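Workshop members in Trurcombe build a gripper that can hold a spoon

By Hina Pirzada
20 March 2023
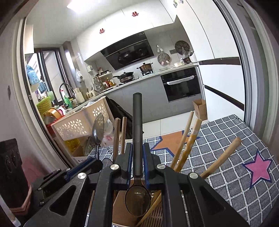 The gripper closed on a spoon above a wooden utensil holder. Each jaw has two blue pads on the inner edge.

Two members of the Plurnen shared workshop in Trurcombe are building a hand-held gripper for kitchen tools, and last week they took it out of the workshop and into a real kitchen for the first time.

Umesh Lodhi and Lamduan Srisuk started the project in June, after a talk at the workshop on simple robot hands. Their gripper has no motor at this stage. The user carries it in one hand and closes the jaws by squeezing a handle. A motor will be added later, when the shape of the jaws is decided.

"We wanted first to understand the holding," said Ms. Srisuk, who teaches evening sewing classes in the same building. "If you begin with the motor, you are always repairing the motor."

The jaws are black and angular, with triangular openings cut into them to save weight. The blue pads are the part that has changed most. Mr. Lodhi said the first set was too hard and let round handles turn between the jaws. The present pads are cast in a softer material, in a mold that he made at home on his own kitchen table.

The spoon was chosen as a test because its handle is long and its weight is mostly at one end. Chopsticks and other thin sticks are more difficult, Mr. Lodhi said, as the pads must meet exactly in the middle. Cups and bowls are not planned for this version.

All the trials are written in a notebook which stays at the workshop. By the weekend it had 802 entries, each with the name of the tool, the angle of the wrist and a short remark. The most common remark is "turned a little."

Fahad Gilani, who looks after the machines at Plurnen, helped with the pivots. The earlier ones became loose after one evening of use, and he made new ones on the small lathe. "They asked me for a quick repair," he said. "It was three evenings - but now the jaws close straight."

Most of the other parts were cut at the workshop too. Screws and springs came from Alico, a hardware store on Usmani Street, which gives members a small discount. The pair have paid for the materials themselves, and they intend to share the drawings with anyone who asks at the front desk.

The next step is a fixed arm that can carry the gripper over a table. Farzad Zamani, another member, has offered an old desk lamp stand for the first attempt. Ms. Srisuk is not sure it is strong enough, and the stand will be tested with a bag of rice before the gripper is mounted on it.

The workshop holds its next open evening on the 27th, when visitors may try the gripper. Entry is free, and children must come with an adult.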